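Flemwood House, site diary
June, morning entry

The refurbishment of the garden room at Flemwood House continued in accordance with the programme agreed with Brirbridge. The white-topped table was placed near the brick wall, and it has been decided that the brickwork shall remain unpainted. Trevemer had proposed plaster throughout; the proposal was considered and declined on grounds of cost, the quotation having exceeded 2,000 pounds.

A sum of 200 pounds has been set aside for furnishings. The artificial flowers in the white pot, in pale blue and white, were approved for the table. Fresh flowers will not be ordered for this room, as the contract with Palacios covers the entrance hall only. Further potted arrangements may be requested in writing.

The ceiling is to stay white. Mortar on the garden side requires inspection before the autumn, and the surveyor has been asked to attend at 3 in the afternoon. Chairs remain outstanding from the supplier, who has been reminded of the delivery terms. 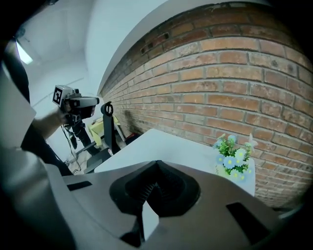 Keys to be returned to the front office by close of business.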